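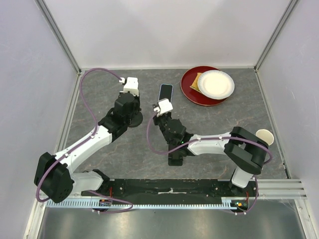 2 min read

Slate-look tabletop, metal edge strips: keep or cover?

gritandgrout
Posting from the sunroom end of the house because I can't stop thinking about this tabletop. Dark gray, slate sort of pattern, thin tan and rust veins wandering all over it. Pale walls on three sides with a little trim strip where the top meets the back. I love the color. What I can't settle on is whether a surface this busy works when you need to find small stuff on it. I dropped a black washer on a sample of something similar at the Ovesbridge showroom and it took me ages to spot it again!

mapleknob
Oh I like those veins. We did our craft bench in a plain light gray and every glue drip shows, so I'd take the pattern any day. Yours hides the mess (that's half the point of a pattern, right?).

Flesine
Gonna disagree with mapleknob. Hiding the mess is exactly the trouble. I had a dark mottled counter for 7 years and I'd wipe it down, feel great about it, then put my elbow in jam. Light and plain for anything you work on, save the pretty stuff for the hallway.

gritandgrout
Jam elbow, noted. I should say this would be for fixing things and sorting parts, no food. And I'd still want the pale walls, the lavender gray one on the left especially. It keeps the dark top from feeling like a cave.
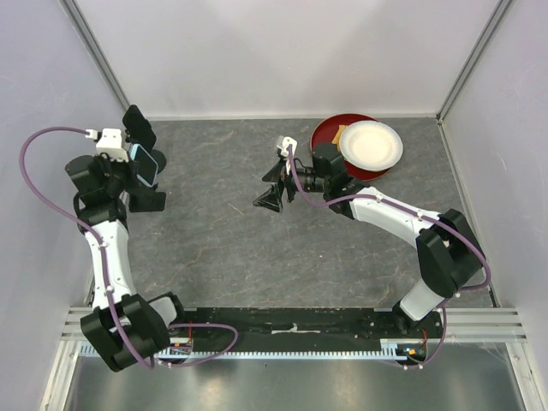 The other thing I keep going back and forth on is the corners. I like the silver posts with the pale walls, they look neat and kind of workshoppy, but my sister-in-law thinks bare metal is cold and wants me to paint it. Paint on aluminum though? I tried that on a window frame once and it came off in strips the next November.

old_tin_lid
Don't paint it. Or if you must, scuff it and use an etching primer first, then 2 thin coats. I'd leave it silver myself.

mapleknob
Seconding leave it. Silver and gray go together fine.

Flesine
See, I'd paint it. Off-white, same as the back wall, and then the top is the only thing your eye lands on. If it peels it's because the prep was rushed, sorry grit.

gritandgrout
Ha, the prep was extremely rushed. Fair.

old_tin_lid
For the small parts, get a felt mat in some light color and roll it out when you're sorting. I use one from Groltidier, the edge turns up a bit so screws don't go for a walk. Then you keep the veins the rest of the time.

Flesine
A mat on a nice top defeats the purpose of the nice top. But ok, for screws I'll allow it.

gritandgrout
A mat I can roll up might be the answer. Does it hold up to oil at all?

old_tin_lid
Mine has a stain in one corner and I quit noticing it. Soap and cold water, dry it flat.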